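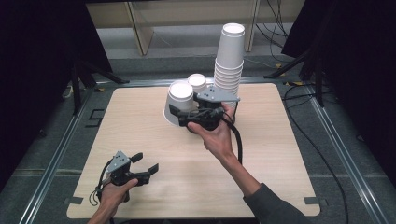 3.2 Clearing cups: stack or leave

Draft text, numbers from the June round only. Cillham still to be added.

Paper cups are the commonest thing left on tables after a shared break, and how people put them away has had little attention. We looked at two sites, Prindby and Navenlow. 856 cups handled in total, 798 of them ended up nested in a stack. The rest were left single, crushed, or put in the bin one at a time.

Figure 1. White paper cups on a small square table: a tall nested stack, one cup upside down, one upright behind it.

Upside-down cups are the slow case. A cup standing on its rim has to be turned before it will nest, and most people left these till last (the same was seen at both sites). Almost 100 were turned and then put down again before stacking, which we did not expect and cant fully explain. Nikolaidis thinks people are checking for dregs. Possible. Not tested.

Stack height matters too. Tall stacks lean, and on a small table a lean soon becomes a spill. People started a second stack well before the first looked unsafe, more so at Navenlow, where the tables are smaller. Colour and print made no differnce, plain white cups were treated like the printed ones.

Three sessions were dropped as the cups had been cleared early. See 3.3 for lids.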